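Two arms, one table: cable routing and base offsets

2023-02-04

The second arm went onto the shared bench at Savport in the same week as the new controller firmware, which was poor planning. Hartmut Schwerdtfeger had drilled the mounting pattern from my old drawing, so the base sat 4 mm off the position in the config file. I changed the file and left the holes alone.

Camera cable next. The original run pulled tight whenever joint 5 went past 80 degrees, and the stream dropped. I added a service loop at the wrist and fixed it with two clamps — no drops in 1051 cycles since.

Remaining: the base transform for arm two, and a soft limit on the shared zone. Both arms can still be commanded into the same space. For now I run them at 9 percent speed with a hand on the stop.

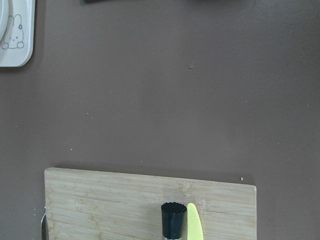
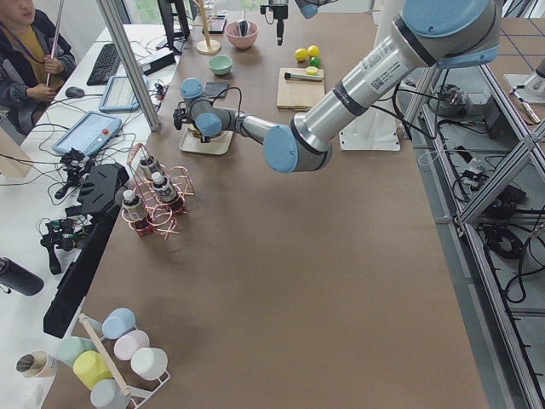

Does the wrist camera need recalibrating after the cable is moved?

Only if the camera bracket was loosened. The cable itself has no effect on the hand-eye transform, so leave the old values in place if the bracket screws were not touched.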